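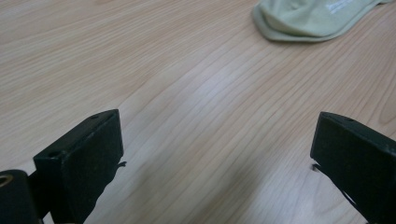

Fingers open over the tabletop, with the green fabric at the top right.

Tretholm Tabletop Set – Gallery

Tretholm is our collection of household handling examples, recorded with hand-held grippers at the Udari workshop. A person holds the tool and does the task, and the recordings go to the learning system at Wedov. The current release has 3115 examples across 34 tasks. Six of those tasks use cloth.

The view comes from the tool itself, so the two fingers stay in the lower corners of the picture. In the one shown on this page nothing is between them yet, and there is a wide stretch of bare wood grain before the fabric. Soft reflections and shadows lie across the surface. We do not filter these out.

Notes on the cloth tasks

Each cloth task is recorded by at least three operators. An example runs from open fingers to open fingers – anything that starts with the cloth already held is thrown away.

Failed grasps are kept and labeled as failed. The label is added the same afternoon by a second operator.

Task names follow the Reisinger list, with one change: "fold" and "refold" are now a single task.

The next group of examples, due in March, covers drawers and jar lids. Pictures will be added to this page as they are sorted.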